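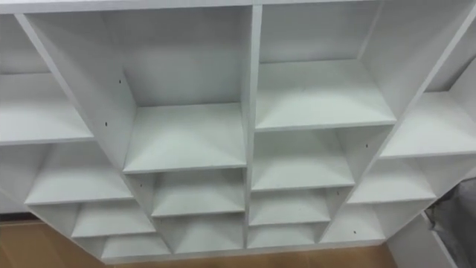

One of the early birds on the Riltholm side wants it on record that tall compartments are wasted on fruit, and that we should put a second board in each of the top ones before anything gets a permanent home. I've read that note twice now (it was stuck to my monitor, hard to miss) and I'm still not sold, but okay, it's in the book.

Sep 2, 2020

Shelf day! The Gralness unit is up and against the wall, and I spent most of the morning with it. For anybody catching up: this replaces the wire rack we'd had since March, the one that let every small thing roll out the back. The new one is solid white boards all the way through, stepped, and with backs. I can't tell you how happy I am about the backs.

Getting it here was the usual comedy. The Godamthorpe van came at nine, I was in the other building, and the boards sat in the hallway until I could find someone to take the other end. Assembly took around 61 minutes once we quit arguing about which way up the side panels go. The instructions show them from behind and never say so. If you're ever doing another one, lay the long panel down with the drilled face up and start from that. We did it wrong first and had to back out eight screws, which the wood did not love. I ran them back in by hand and they bit fine, but go easy on them if you have to take it apart.

Some of the drilled holes don't have anything in them. I haven't lost hardware, I checked the bag! They're in the side panels and dividers and they look like spares for moving things later. Leave them open for now, please. I've got a packet of Iwasaki plugs in my drawer if they bother people, but I'd like to live with the layout for a couple of weeks before we start covering options up.

I wiped it all down with a damp cloth and then a dry one. The dust from the packing was that clingy kind that goes gray the second it meets water, so it took more passes than I'd planned, and the inside corners took longest of all. An old paintbrush got into those better than the cloth did. It's in the cleaning tub now, bristles up.
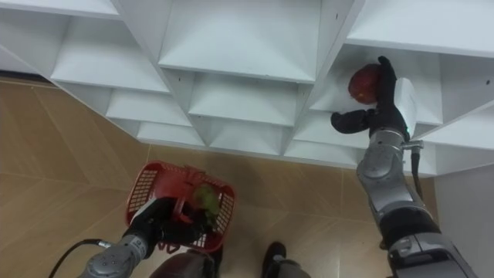 Should heavy stuff go on the bottom row? Keep it to light things for now, and put anything heavy on the floor next to the unit until I've fixed the wall bracket.

The bracket is my job and it's half done. I've got the one for the left side, and the right one is somewhere in the packing (I hope). I gave the whole thing a good shove at shoulder height and it moved less than I expected, but a little is still too much. No leaning, no climbing, no hanging coats off the corners.

Also the floor. It's not flat along that wall, big surprise. I slid folded card under one corner until the level stopped complaining, and it needs a proper shim. Card squashes. Whoever has the good shims from the bench build, could you drop them on my desk?

Labels next. I'd started out wanting one on every compartment, with the type of produce and a little drawing, and then I looked at how thin those front edges are and lost my nerve. My plan now is labels only on the wide boards and a hand-drawn map on the wall beside it. I'll do the map in pencil first. 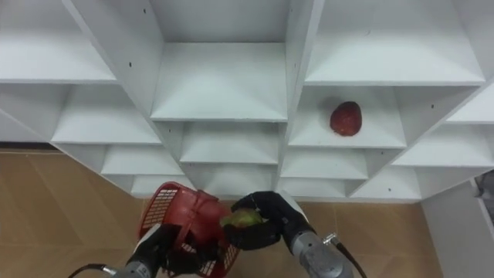 Putting the play groceries away should be a one-person, two-minute job, and that's what I've been trying to set up all afternoon. The old way was everything in one big pile, and you'd dig for the lemon every single time. My idea is that red things go right, green and yellow things go left, and whatever doesn't fit either goes in the middle until we think of something better. I like the red plastic basket for ferrying things over – it's easy to spot from the other end of the room, too. The round red fruit by itself in that middle-right compartment sold me on the white boards, because it shows up beautifully even set well back. On the wire rack you'd have been squinting at it.

The second board for the tall compartments I'm parking. If we do it, we'd want eight more shelf pins, and I'd rather try one side and see who grumbles.

Still to do: find the right-hand bracket, shim the corner, pencil map, flatten the boxes and get them out of the hallway before the cleaners come. And the level goes back to the woodshop. I keep promising that.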